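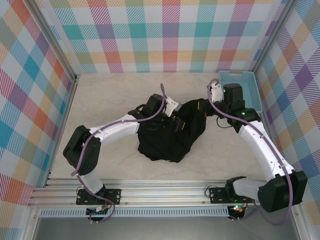

About Paton House

Paton House is a Christian retreat and support centre for adults rebuilding their lives after a difficult childhood, a bereavement or a family breakdown. We are a registered charity and have no paid fundraisers. People of any denomination, or none, are welcome.

The centre opened with four beds in the former Prantl guest house. Last year 338 guests stayed with us, and over 92 of them came back for a second visit. Our usual program runs from Morning Prayer at 7.30 am to a shared evening meal, with the afternoons left free for rest, walking or a private talk with one of our pastoral staff. 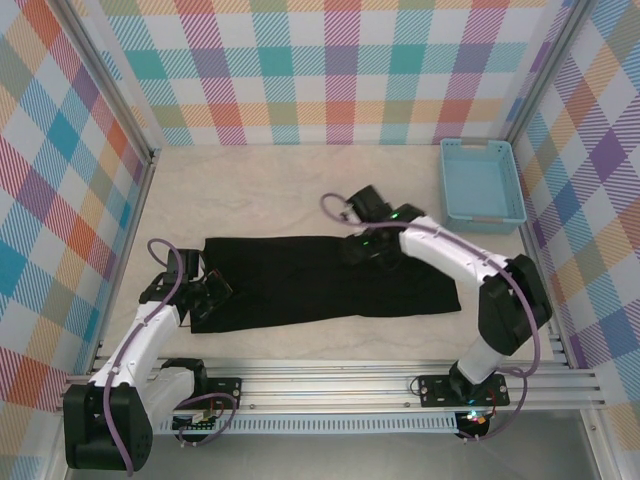
Pastoral care at Paton House is guided by our director, Naomi Mwaipopo, who trained as a hospital chaplain before joining the centre. Each guest is offered an individual program of prayer, conversation and practical help. Small domestic tasks have an honoured place in it, and guests may be asked to help in the garden, the kitchen or the linen room. 

The Morka Fund assists guests who cannot meet the full cost of a stay. It is supported by gifts from partner parishes and by the annual appeal, held each June. Applications are treated in confidence and assessed by the director.

Our library holds 209 titles on grief, forgiveness and family life, and may be used by day visitors. Enquiries about group bookings should be made to the office between 9 am and 3 pm.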